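Skustero > Threads > Old desktops, new excuses

Every few months somebody tells me an old tower is "basically a new computer" once you put a fresh drive in it. I've heard this since my first Hakden in college. I'm going to try to be fair about it. No promises.

The pitch, as Ctibor Šimek gave it to me in February: keep the case, keep the power supply, swap the drive, save a pile of money. He had a spreadsheet. The spreadsheet left out the evenings.

First thing I'd ask anyone selling this plan is whether they've looked inside lately. Blue SATA cable looping over the top, red and yellow and orange wires heading down toward the drive bay, everything wanting to be where your knuckles are.

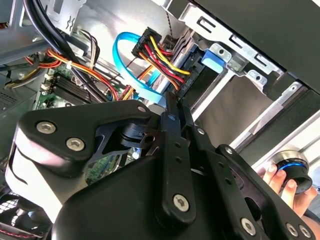

And people will say cable mess doesn't matter, air finds a way. Maybe. I've read three forum threads that "prove" it and none of them measured a thing. What I do know is that a loop of cable sitting over the bays has to be moved every time you want in there, and then it has to go back, and you won't remember how it went.

"But it's tool-free!" Sure. Tool-free is a word on a box. The light blue release tab is nice and I'll give it that. My old Nordin was tool-free too, right up until the plastic tab snapped and I did the rest with a butter knife.

Sólveig Ketilsson replied to my last thread to say she's done 158 of these swaps for a school district and broken 2 tabs. OK. That's a better record than mine and I take the point. I'd still like to know how old the plastic was.

Also not convinced by "they don't build them like this anymore." It's sheet metal with slots stamped in it. They built a lot of things like this. The old Dralum I hauled to the recycler had the same kind of slots and the edges took skin off two fingers.

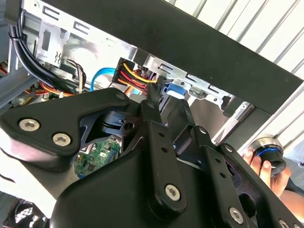 What bugs me more is the advice to reuse the old drive as "backup." You're pulling it because you don't trust it. Now you trust it with your only copy of the tax returns? Pick one.

Somebody asked what I'd do instead. Boring answer: copy everything off before you open the case, check that the copy opens on another machine, then shut down and unplug. After that go ahead and swap whatever you like. If the copy step sounds like too much work, the swap is definitely too much work.

Label the drive when it comes out, too. Masking tape and a marker. I have a shoebox of bare drives and couldn't tell you what's on any of them, and yes, I know how that sounds coming from me.

The caddies I will defend, a little. Bright blue, has a handle, gives you something to hold besides the board. Keep your thumb off the green side anyway.

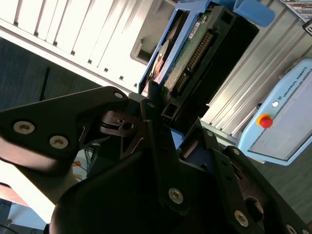 Drive in its blue caddy, circuit board side showing.

So is it a new computer? No. It's an old computer with a different drive. Might be all you need. For email and a printer I'd probably do it myself and complain the whole time.

Ctibor has now sent me a revised spreadsheet. It has a row for "labor." The value in the row is zero.

Contact | © 2019 Skustero | Back to top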